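4.2. La demostración en la jornada de puertas abiertas

Para la visita preparamos la cocina simulada de Heseck, que a estas alturas me conozco mejor que la mía. Qistina Jugah llevaba los mandos y yo hablaba (demasiado, según ella). Proyectamos la tarea del fregadero en pantalla grande y dejamos que el público eligiera el momento de parar y preguntar – ¡y vaya si preguntó!

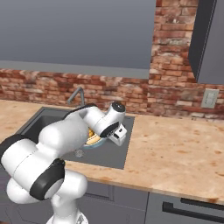
Figura 3. Simulación de la tarea del fregadero: el brazo junto al cuenco azul claro.

La pregunta más repetida fue por qué no usamos una cocina de verdad. Conté lo de siempre: con Vainio lanzamos 2,051 episodios sin fregar un solo plato, y cada uno dura 30 segundos. A un grupo de 19 estudiantes le interesó mucho más el perrito caliente, y con ellos acabé discutiendo cómo se agarra algo alargado sin aplastarlo.
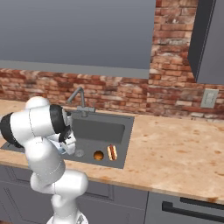 Skundar, 11 de diciembre de 2020

Escribo estas notas con la visita todavía fresca. Con el bollo redondo y el perrito en el fondo de la pila, Obinna Olatunji propuso medir la distancia de la pinza a cada pieza – una idea sencilla que no teníamos en el protocolo de agosto. La incorporamos en la sección 5.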